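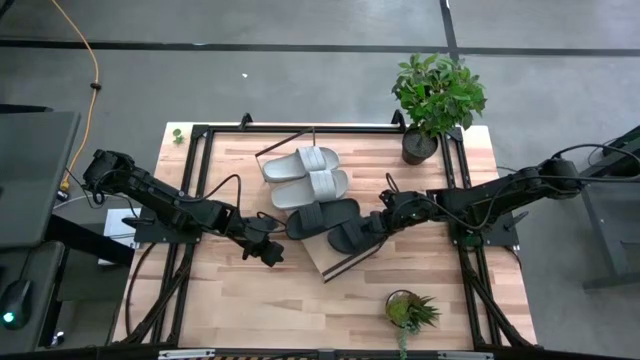

Two months with the Brikell Todgate now, so time to get this written up. Short version: very good little bluetooth speaker, daft app, decent price if you catch it in a sale. It lives in the kitchen most of the day, on a light butcher-block top much like that one, and a wooden surface does make a difference to the bass, more on that further down. Comes out to the garden when it's dry. I've used it with a phone, a tablet and an old laptop with no bluetooth worth speaking of, so via the cable.

What you get

Speaker, USB-C lead, a short 3.5mm cable, a carry strap, a leaflet in nine languages that says almost nothing. No plug. Fair enough, everyone has a drawer of them, but at this money a plug would of been nice.

Build

Solid. Cloth front, rubber base, buttons along the top with a proper click to them. I can find volume up in the dark. Power button is the same size and shape as the pairing button and right next to it, so I've switched it off mid song more times than I'd like. It's heavier than it looks, which I don't mind indoors. On a long walk you'd notice it. The strap feels cheap but hasn't frayed yet.

The flap over the sockets is stiff. Was stiff on day one, still stiff. Bring fingernails.

Sound

Best bit by a distance. Voices are clear and sit forward, so radio and podcasts are a treat. Plays loud without going harsh until the last couple of steps on the volume, where cymbals start to get splashy. I never need it up there indoors.

Bass is where placement matters. On a tiled shelf it sounded thin. On a solid wood top, a hand's width from the wall, there was suddenly some weight to it. Right in the corner, too much, all boom, and the newsreader sounded like he was in a barrel. So move it about before you make your mind up. First evening I nearly sent it back and all I'd done wrong was put it on the wrong shelf.

Piano is lovely. Acoustic guitar too. Busy rock stuff gets a bit squashed in the middle and I went back to my bigger speakers for that. Don't expect stereo from one box. The leaflet says you can pair two, I only have the one so can't comment.

Against the Pimentel

I had the Pimentel on loan for a fortnight before this so it's a fair comparison, or fairish. The Pimentel goes deeper and has a nicer display (the Todgate has none, just a light). But voices on it are a bit woolly and it takes an age to wake up. The Todgate is on and connected before I've filled the kettle. For a kitchen I'd have the Todgate. For a living room, probaly the Pimentel.

Battery

Box says 15 hours. I get close to that at low volume, a good bit less in the garden when it's working harder. Charging from flat is an overnight job as far as I'm concerned, didn't time it. There's a voice that tells you the battery is low. It tells you again. And again, over the music, until you give in and plug it in. You can turn the voice off in the app but then you lose the pairing beeps as well, so pick your poison.

The app

Called Ledia. Hmm. It wants an account before it will do anything, and then it wants your location. Once in, there's an EQ with five bands, a sleep timer and an update button. EQ is useful - I took the lowest band down 2 notches and left it there. The sleep timer forgets itself every time you close the app. An update in May fixed the dropouts I'd been getting with the tablet, so do run it, but after that you can delete the thing and the speaker keeps your settings.

Connection

Fine through one wall. Two walls, it stutters. Switching between phone and tablet means disconnecting one first, no clever handover. Cable input works, a faint hiss if nothing is playing, gone once there's music.

Price

I paid 300. It's gone up to 315 since, with nothing extra in the box that I can see. Worth it at what I paid, still just about worth it now, wouldn't go higher. The grey is sometimes cheaper than the blue for no reason I can work out.

Good: clear voices, quick to connect, proper buttons, feels like it'll last.
Bad: app wants an account, stiff flap, no plug, nagging battery voice.

Four out of five. Would be four and a half if they moved that power button.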